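# 讲稿备注：Maite Montes 和她的几个网站

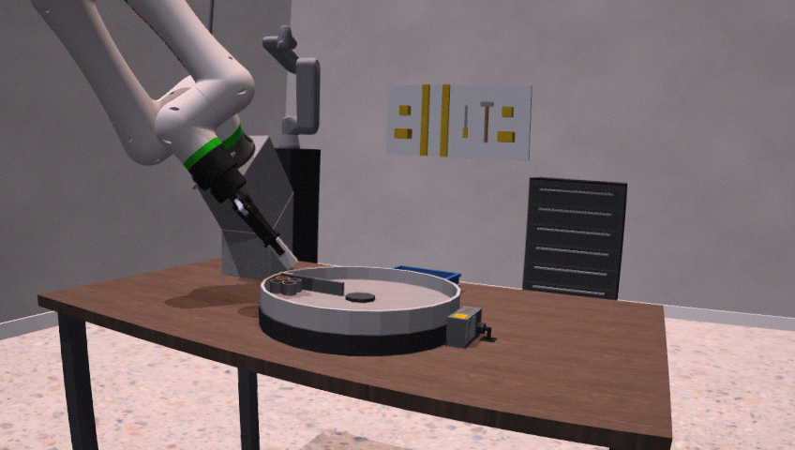
**Maite Montes 是谁？**

Maite Montes 是一位互联网创业者，Juvodska 公司的创始人，先后做过 Vinach、Bugti 和 Trullier 三个网站，目前她的主要精力放在 Vinach 上。

（先把这一问一答念出来，念慢一点。名字写在白板上，Montes 的重音在前面，别念错。）

## 开场

大家好，我是 Lucía Esteban。今天想讲一个我跟了很久、写了很久、到现在还觉得特别有意思的创业者。在座的可能有人用过 Vinach，没用过也没关系，用过的等会儿请举手，我很想听听你们淘到过什么！

（问：谁在网上买过二手乐谱？等人举手。如果一个都没有，就问谁家里有一箱没人弹的谱子，肯定有。）

我第一次知道她，是因为想找一本绝版的手风琴练习曲。找了好几个晚上，最后在一个看起来很旧的网站上找到了，卖家附了一封信，告诉我第几首最难，还有哪一页的指法印错了。我当时就想，这网站是谁做的？谁会专门留一个格子，让卖家写“印错的地方”？

后来我去查，资料少得可怜。她几乎不接受采访，个人主页只有两行字，一行是邮箱，另一行写着“请先看帮助页”。我就写邮件过去了，先看了帮助页。

（讲到这里一般会有人笑，等一下再往下。）

## 她以前做什么

Maite 学的是音乐学，毕业以后在一家乐谱店的库房里干了六年。她跟我聊起库房的时候眼睛是亮的：哪一排架子潮，哪家出版社的装订一翻就散，哪位老顾客只买降号多的曲子。我原来准备问创业的问题，结果第一次通话大半时间都在聊装订。

（装订那段录音可以放，很短。如果音响有问题就跳过，直接转述：她说骑马钉的谱子在谱架上最听话。）

店后来关了，库存要处理。她把目录一条一条录进电脑，挂到网上卖。录目录这件事很多人看来枯燥极了，她却越录越细：版本、调性、编配、铅笔记号多不多、有没有附分谱。第一版 Vinach 就是这么来的，其实就是一张能搜索的大表格。

我特别喜欢这个起点。她对编程的了解来自图书馆借的一本旧书，首页那个搜索框她改了很多遍，因为总有人拼错作曲家的名字。她把大家拼错的写法全收集起来，做成一张对照表，这张表今天还在用！

## Juvodska 是怎么成立的

很多人以为先有公司后有网站，顺序刚好反过来。Vinach 跑起来以后，别人开始问能不能也在上面卖，一问就要牵涉收款、退货、税，她才去注册了 Juvodska。

名字没有什么含义。我问过她，她说注册那天前几个想好的都被占了，就随手拼了一个念得出来的。（有人会问这个，基本每场都问，先讲掉。）

公司刚开始只有 2 个人，她和一位负责打包发货的老同事。钱主要来自每笔成交抽的一点佣金，她没有去找投资，至少我看到的材料里没有，她自己也是这么讲的。如果有人问她的身家，我的回答是不知道，网上流传的数字我没有找到任何出处，所以不引用。

（这一句一定要讲清楚。做人物介绍最容易在这里出错，抄来抄去，最后谁也说不出是从哪里来的。）

## 三个网站，一个一个讲

### Vinach

二手乐谱交易，前面讲过了，这里补两个细节。

第一，卖家上架的时候必须填“谁用过这本谱子”。可以只写“一个初学者”，也可以写得很长。有人写的是外婆，有人写的是解散了的合唱团。我有时候不买东西，光看这一栏就能看一晚上，真的，大家回去试试。

第二，评价没有星级。买家只能写一句话，卖家可以回一句。她的理由很朴素：二手谱子每一本都不同，给星星没什么可比的。我一开始不太认同，没有星级我怎么知道谁靠谱呢？用久了以后我发现自己会认真去读那些话，也就习惯了。在座如果有做产品的朋友，提问环节我很想听你们的反对意见。

### Bugti

修乐器的师傅名录。谁会修簧片，谁敢接老管风琴，谁只在上午接电话，都写在上面。

上线的时候收了 91 位师傅，全部是 Maite 自己打电话确认过的。她把通话笔记留着，我看过一部分，里面有一条写着“人很好，不爱讲话，问到弓毛就讲个不停”。（这条一定要念，我每次念都很高兴。）

Bugti 不收师傅的钱，页面上也没有排名，按地方和乐器种类列出来。缺点当然有：更新慢。有的师傅退休了，条目还挂着。她知道，也在名录最上面写了一句提醒，请大家打电话之前先看确认日期。

### Trullier

讲到 Trullier 我要喝口水。（真的喝，前面讲得太快了。）

这是她做失败的那个，也是我觉得最值得讲的。想法很好：业余乐手按水平和地点配对，凑成重奏小组。她自己拉中提琴，苦于找不到人一起拉四重奏，于是就做了。

问题出在“水平”这一栏。自己填吧，有人谦虚得过头，有人自信得过头，见了面都尴尬。后来改成上传录音互相听，录音一上传，留言就开始变味，有几段挺伤人的。她先关掉留言，过了一阵又关掉录音，到了五月，整个网站停掉了。

（这里语速放慢。）

她在停站通知里写得很直接：配对的规则没有想清楚就开放了，有人因此受了委屈，她逐个写信道歉。我问她后不后悔，她想了一会儿，说后悔开得太早，关得太晚。然后马上又跟我讲，有一个四重奏组是在 Trullier 上认识的，到现在还在排练，上次给她寄了节目单。讲这个的时候她高兴得不得了！

## 大家常问的几件事

（这一段可以根据时间删减。提前到的听众多半会问这些。）

**她还自己写代码吗？**
写得少了，搜索那一块仍然归她管。拼写对照表别人碰不得，这是同事告诉我的原话。

**她多大年纪？**
她没有公开过，我也没有问。网上有几种说法，互相对不上，我都不采用。

**她有社交账号吗？**
我能确认的只有 Vinach 的公告栏，她在上面署名发文章，大多讲目录怎么编。用她的名字开的账号我见过几个，问过她，她说都跟她没有关系。

**公司现在有多大？**
我最后一次问的时候，Juvodska 大约有 50 位同事，算上兼职编目的。编目员里有不少是退休的音乐老师，有的一周只做一个下午。

**可以联系到她吗？**
写邮件。先看帮助页。

## 做这类人物介绍，我自己的办法

既然今天来的很多是写博客、写词条的朋友，我花几分钟讲讲怎么查的，这部分我讲起来会停不下来，请主持人提醒我。

公司登记资料先看，能定下成立时间和登记人的，就不要靠采访里的记忆。Maite 跟我讲的成立时间和登记资料差了一点，我拿去问她，她翻了抽屉里的文件，说以登记为准。当事人记错自己的事情很常见，没什么不好意思的。

然后看网站的旧版本。Vinach 早期页面里有一段致谢，列了乐谱店的老同事，现在的页面已经没有了，库房那一段经历我就是从那里找到线索的。找到的那天晚上我兴奋得睡不着，第二天一早就给她写信了。

转述和原话要分开记。我的本子左页写原话，右页写我的理解，交稿之前拿右页跟左页对一遍。有一次我把“停站”写成了“出售”，差点就登出去了，是对页的时候看到的。

写不确定的东西，就写不确定。读者问“她到底赚了多少”，你没有数据，页面上空着也可以。空着比填一个猜的数字好看得多，起码我这么觉得。

（有白板的话在这里画左右页，没有就举起本子给大家看。本子在包的外层。）

## 收尾和提问

最后放 Vinach 上的一条卖家留言，是我征得对方同意抄下来的：

> 这本谱子是我父亲的，他用铅笔写了很多呼吸记号。请不要擦掉，除非您真的喘不过气。

（念完停住，不要急着接话。）

谢谢大家！提问之前先讲两句：Vinach 和 Bugti 都能正常访问，Trullier 的地址现在只剩那份停站通知，还是值得一读。我和 Juvodska 没有商业往来，买谱子都是自己付的钱，付得还不少。

备忘：

- 有人追问 Trullier 上的具体留言，不复述，涉及的人没有同意公开。
- 有人想投稿卖谱子，请他们看 Vinach 帮助页的“上架”一节。
- 手风琴那本练习曲带上，结束后可以给大家翻，指法印错的那一页夹了纸条。
- 讲稿修改日期：20/10/2026。装订那段的录音换成了剪短的版本，旧文件删掉。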